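Home | Tickets | Docs | Log out

Stacking demos come out short in the simulator

Right, I've been at this since breakfast and I'm stuck, so here goes. I'm recording cube stacking runs for the Flevovico training set – two red cubes, one arm, start positions shuffled each time – and 7 of my last 26 episodes have saved with the final stretch missing. The log says "success" for every one of them! Starting pose from the side view, gripper open:
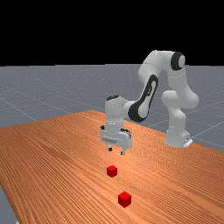

Deepak Nishad: Have you looked at the success check? On Bennani it fired as soon as the cubes touched, so the recorder shut off before the release. Try making it wait 20 steps with the fingers open before it counts.

Ooh, that could well be it. I went into the settings and the wait was set to zero (my own doing, I think, from when I copied the Brusmont file over). I've changed it to 20 and I'm re-recording the bad ones now, and I'll replay each one to the end this time instead of trusting the log. The gripper view is saved next to the side view, so I'm going through both:

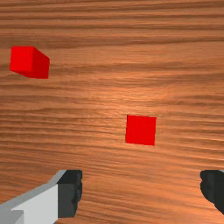

I'm also a bit worried about the older batch. There are 247 episodes in there from before I touched anything, and if the wait was zero for those too then the model has been learning to stack and never let go, poor thing. I'll write a little script to flag any that end with the fingers closed. Leaving this ticket open until that's run.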